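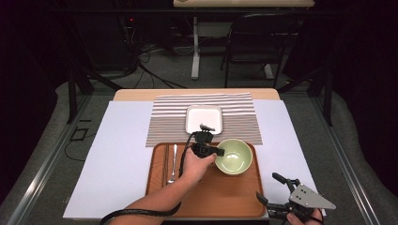 **Figure 2.** Spoon and chopsticks to the left of a pale green bowl, on a tray, with a square white plate on a striped placemat behind.

### 4.2 Getting to the lake

I walked the Jatby lakeshore track with our visitors more times than I can count, and the thing they wanted to talk about was the parking lot! We'd asked for their favorite viewpoint (the film one, where the travel shows always go) and got long stories about circling for a space instead. Selorm Sowah, who coded the interviews with me, ended up giving parking its own theme.

We handed out 500 survey cards at the Grunel campsite in January and got 200 back. Campers stayed longer and walked farther than day visitors, and plenty of them never went near the film location — they came to fish, or to swim off the gravel beach. The day visitors mostly came by bus from Brorkia, took their pictures at the creek mouth and left on the next one.

I'd love to say something about the Shabalala side of the lake too, but the road there was closed for most of our stay, so those cards are too few to use. What we do have are the track counter readings, which passed 1000 before we packed up, and I go through those in Section 4.3.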